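Neltance Workshop – Gallery
Hubert Michalski

Neltance is a shared workshop on the ground floor of the old Iltby seed store. It has been open since October and is used for small repairs, model making, picture framing and paper work. The main room has two long benches, a wall of shelves and a sink by the back door. Members bring their own materials and leave the shared tools where they found them.

The gallery follows the order of the room, starting at the measuring bench. Each entry has a line or two on what is kept there. Larger prints are available at the front desk.

The measuring bench

Most jobs begin at this bench. Sheets are marked up before they go to the cutter, and finished pieces come back to be checked. We ask people to work in metric here – it saves a lot of wasted board.

The scale is printed in fine white marks along the lower edge of a long black bar, with the numbers climbing from left to right. The 15, the 20 and the 25 are the ones to look for.
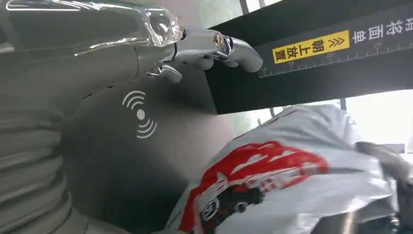
The cutting bench

The second bench is for knives and the rotary cutter. The green mats came with the room and were turned over in the spring, so the printed grid is on the underside now. Put a scrap sheet down first if you are cutting anything thicker than card.

Blades go in the tin on the shelf, used ones in the jar beside it. Please do not leave either on the bench overnight.

The shelves

Paper and board are stored flat on the lower shelves, with the longest sheets at the bottom. The top shelf is for work in progress. Write your name and the month on anything you leave there.

The Magsi drawers hold screws, hooks, hanging wire and corner pieces. The labels were redone this year and the small brass hooks have moved to the left side. Offcuts longer than 900 mm go on the rack by the door, and everything shorter goes in the bin under the sink.

The drying rack

Glued and painted work goes on the Skeltance rack. It has 10 trays, which slide out from the front. Leave one tray free between wet pieces – the gap helps the air get through.

Visiting

The workshop opens at 10 in the morning. Come in by the yard gate and ring the bell. To use one of the photos from this page, ask at the desk and give the title of the section it came from.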